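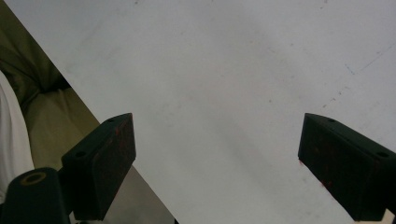
Diane Petrenko abriu a reunião antes de a reunião abrir, perguntando se alguém tinha encomendado os parafusos ou se íamos outra vez discutir a cor dos cabos. Ficou registado que ninguém os tinha encomendado. A cor dos cabos passou para o fim da ordem de trabalhos.

Oficina partilhada Goltuswood, ata da reunião sobre a garra de dois dedos
2024-07-05

1. Ata anterior
Aprovada, com uma correção: onde se lia "a fonte de alimentação ardeu", deve ler-se "a fonte de alimentação foi retirada de serviço". Onni Nurmi pediu que constasse que ardeu.

2. Dedos
Mantêm-se os dedos pretos, grossos, de topo inclinado, com os dois furos em cada um. Diane acha-os feios. Onni acha que uma garra não tem de ser bonita, tem de largar as coisas quando lhe mandam, e recordou a chávena. Não se votou. Fica em aberto se a face interior leva revestimento novo; Onni traz duas amostras e cola-as ele próprio, com a cola dele.

3. Abertura e força
A abertura máxima pretendida é de até 115 mm. Diane mediu menos na última sessão e atribui a diferença ao batente; Onni atribui-a à régua. Decidiu-se comprar uma régua. O limite de corrente do motor baixa enquanto não houver botão de paragem ao alcance da mão. O atual está ao alcance da mão de quem tiver braços de dois metros.

4. Programa
A versão 27 do controlador, a que continuamos a chamar Stivelia por já ser tarde para mudar, fecha bem e abre quando lhe apetece. Onni suspeita de um temporizador. Diane suspeita de Onni. Ele revê o código de abertura e, desta vez, deixa comentários que outra pessoa consiga ler. O registo de ensaios vai em 2.547 linhas, muitas das quais dizem apenas "ok?".

5. Bancada
Quem usar a mesa branca limpa-a depois. Foi proposto um tapete de corte; foi recusado pelo preço e reproposto com desconto. Volta em agosto.

6. Compras
Aprovados: parafusos, régua, botão de paragem. Adiado: o rolamento da Lindqvist, até se perceber se o que temos está gasto ou só mal montado. Diane faz a encomenda e guarda a fatura num sítio que diga aos outros qual é.

7. Cor dos cabos
Discutida longamente. Sem conclusão.

Próxima reunião em agosto, com os parafusos presentes.

Última atualização: ponto 6 corrigido a pedido de Diane Petrenko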